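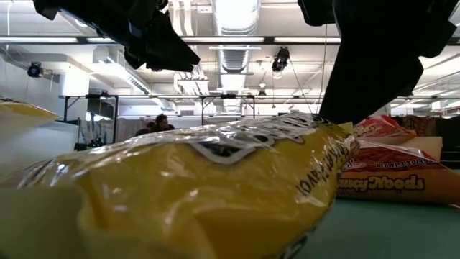
栏目：仓储与包装 / 访谈

袋装方便面的分拣看起来简单，做起来麻烦主要出在包装本身。Wallovora 负责小包装食品的组配，把不同口味的袋面按订单归入托盘，再转入外箱。该公司的一位包装主管接受了本刊采访，应其要求不具姓名。

“袋面不是刚性件。”他说，“面饼是硬的，外面的膜是软的，中间有空气。尺寸表上写的长宽，只在平放、不受压的时候成立。”他所在的班组从八月起改用浅托盘分口味，原先用的是深箱。深箱容量大，但底层的袋子受压后封口容易起皱，翻找时膜面之间互相摩擦，印刷层也会受损。

换成浅托盘以后，堆叠高度成了主要控制项。他给出的做法是袋面不高出盘沿，高出的部分在搬动时会滑。“高出一包，静止的时候没有问题，一端起来就不一样了。”班组目前每个托盘的上限是12包，超出的另起一盘。 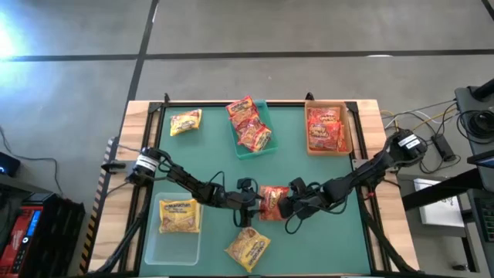
颜色是另一个问题。红色和橙色的包装在货架上醒目，放在一起却不好分，尤其是同一品牌的相邻口味。他的意见是托盘颜色应当与内装物错开。“红袋子放进橙色盘，远看是一片。放进青色盘，边界就清楚了。黄袋子放透明盒也可以，四面都能看到。”至于台面，他倾向于深色、不反光的垫子，绿色或灰色均可，白色台面配亮膜包装，看久了眼睛容易累。

谈到膜面反光，他说得更细。亮膜在顶灯下会出现长条高光，恰好落在文字上时，口味名称无法辨认，只能换个角度再看。Wallovora 试过把灯管移到台面两侧，高光减弱，但袋子褶皱处的阴影变重。最后保留顶灯，加了一层 Vornier 的散光板。“折中方案，谈不上理想。”

拿取位置方面，班组的要求是拿袋身中部，不拿封口。封口的压纹边较薄，反复提拉后可能出现微小的开口，外观检查不易发现。改用浅托盘后的首轮抽检共2880包，封口异常27包，其中多数集中在两端有折痕的袋子上。他没有把这个结果全部归因于拿取方式，“来料时就有折痕的也算在里面，当时没有分开记录，这是一个缺陷。”

散放在台面上的袋子，他主张先归盘再计数。各袋朝向不一，有的斜放，有的倒置，直接点数容易漏。归盘时正面朝上，品牌名朝同一方向，复核的人不必转动托盘。复核一盘大约11秒，朝向混乱时明显延长，具体数值他不愿给出，理由是样本太少。

托盘的采购目前由两家供应，Wikon 的盘壁较直，利于码齐；Căpraru 的盘口外扩，空盘可以套叠，节省存放面积，但袋子靠边时会倾斜。两种都在用，暂时没有统一的计划。外箱尺寸将先于托盘调整，内高要再降一档，隔板的材料还在比较。

2023-11-30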